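Kinilari Centre, Household and Workplace Organisation
Course handout, Unit 4: Sorting small items into open containers

4.1 Choosing the containers

Open containers suit items that are used and returned daily. A mixed row is acceptable provided that each container can be told apart quickly. An orange pumpkin bucket, for instance, will be remembered by children and adults alike. Handle cutouts allow a bin to be drawn forward with one hand.
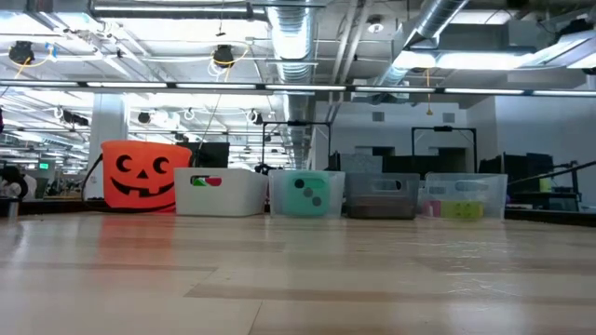 4.2 White, tinted and clear walls

A white opaque bin conceals its contents and may require a label. Tinted walls show the colour of larger items, and clear walls show nearly everything. Students should record their preference in the Vasum worksheet before proceeding.

Sorting begins with the toys spread over the table in front of the containers. 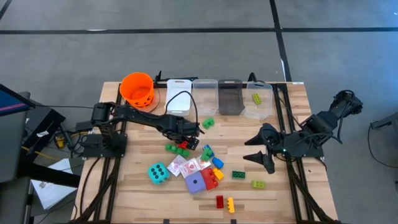
Items are to be grouped by kind first and by colour second. Building bricks, long and short, form one group. The exercise is limited to 20 minutes.

4.3 Flat and boxed items

Playing cards should remain in their boxes, and a boxed pack should never be placed beneath heavier bricks.
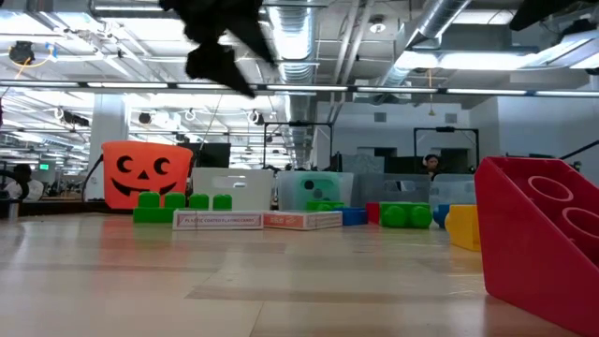

4.4 Preparation for Unit 5

Read Wollier, page 108, and bring the completed worksheet. The assessment carries 30 marks.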